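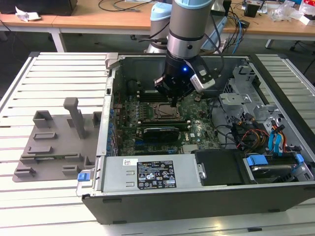
Right, so the old Dell. Been putting this off since March and finally got stuck into it. Keith Ngata rang last night asking if I still wanted the second drive he had lying about, and I said yes before I'd even checked whether there was room. There's a drive in the bay already, blue clips on the carrier, and next to that the cage with every cable in the known universe going through it. Red, yellow, black, orange, plus the blue SATA ones. I'd forgotten how much blue there is in these. Clips, release tab by the power supply, all of it. Once you know blue means "pull here" the whole thing gets a lot less scary.

Anyway. Lay it on its side. I used to do this with the tower standing up and a torch in my teeth, which is how I lost a screw down behind the skirting board at the Clullstead flat. Still there I reckon. On its side, panel off, you can see what you're doing and nothing hangs off the board while you're fiddling.

Jobs for this one, in no order:

Dust. Soft brush and short bursts from the can. Hold the fan blades still with a finger.

New thermal paste. The old stuff had gone like dried toothpaste. Wiped the lid of the processor with isopropyl and coffee filters (no fluff, cheap, always in the cupboard). Pea sized blob. I know people argue about this. Pea.

Memory. Pulled the sticks, gave the contacts a wipe, pushed them back in until they clicked. You have to push harder than feels polite.

Graphics card stays. Did look at a newer one, the bloke at Dikgate wanted $690 and I laughed out loud in the shop, sorry mate. It's a computer for spreadsheets and the kids' homework.

Spent $139 all up, and most of that was an SSD. The paste was a few bucks. Could of got the drive cheaper online but then you're waiting a fortnight for the post at the moment and I wanted it done.

Cables are the bit I hate. Took a photo on my phone before unplugging anything, then unplugged one I hadn't got in the photo, of course. Worked it out. Velcro ties are better than the zip ones if you think you'll be back in there, and I will be, Keith's drive hasn't even turned up yet.

Oh and somebody asked last time about labelling. Masking tape and a biro. Fold the end over so it makes a litle flag. Peels off clean if you don't leave it on for years.

Still to do: Keith's drive, reinstall everything, find the password for the wifi. Then the laptop with the dodgy hinge, but that's a whole other post. Kettle's on, back to it tomorrow.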